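Printed Fabric Mats: Frequently Asked Questions

Marnora supplies printed fabric mats for desks, worktops and display tables to schools, libraries, clubs and private customers. The answers on this page apply to orders placed through our Fledside office. Separate terms apply to trade accounts. Page last revised January 28, 2020.

Ordering

Who may place an order?
Orders are accepted from organisations and from individuals. Organisations should quote a purchase order number. Individuals are asked to pay in full when the order is placed.

Is there a minimum quantity?
There is no minimum for mats in our standard designs. For mats carrying a customer's own wording, the minimum is five of the same design. Orders of more than 400 mats are handled by our contracts desk and will be quoted separately.

How long does delivery take?
Standard designs are normally sent out within five working days. Customers ordering their own wording should allow around 5 weeks from the date on which the proof is approved. Proofs approved after the end of February will be printed in the spring run.

Colours and lettering

Which background colours are available?
The slate grey is held in stock at all times. Other shades are made to order, and a fabric sample can be posted on request.

May more than one colour of lettering be used on the same mat?
Yes. Two lettering colours are included in the price, and a third may be added for a charge. We recommend that at least one of the colours should be bright if the mat has a dark background.

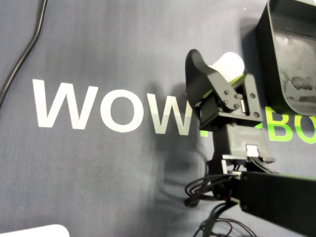

White and lime-green capitals on a dark slate-grey mat.

White lettering may look a little paler under strong lighting, and customers who intend to use a mat beneath a bright lamp may wish to ask for a sample first. Green lettering is matched to our own colour card. We are unable to match it to a shade seen on a screen.

Can the wording run across the full width of the mat?
It can. Customers should bear in mind that objects placed on the mat will cover part of the wording. Where a name must remain readable at all times, we suggest placing it along the top edge in smaller letters.

Care and use

The mat has a crease in it. Is this a fault?
No. Mats are folded for posting unless a tube has been requested, and a soft fold line may remain for some days. Lay the mat flat, face up, on a clean surface. If the crease persists, iron the reverse side on a low setting with a cloth between the iron and the fabric. Do not iron the printed side.

How should the mat be cleaned?
Brush off dust and crumbs, following the direction of the weave. Marks may be dabbed with a damp cloth and a little mild soap. Bleach and stain removers will damage the lettering and must not be used.

May cables be left lying across the mat?
Yes, provided that they lie flat and are not placed under strain — a cable pulled tight will drag the mat out of position. Cables should not be taped to the printed surface.

Returns

Can a mat be returned?
Unused mats in standard designs may be returned within the period stated on the delivery note. Mats bearing a customer's own wording can be accepted only where there is an error in the printing or a flaw in the fabric. Claims should be sent in writing to Eun-seong Cho, Customer Accounts, Marnora, Fledside, quoting the order number.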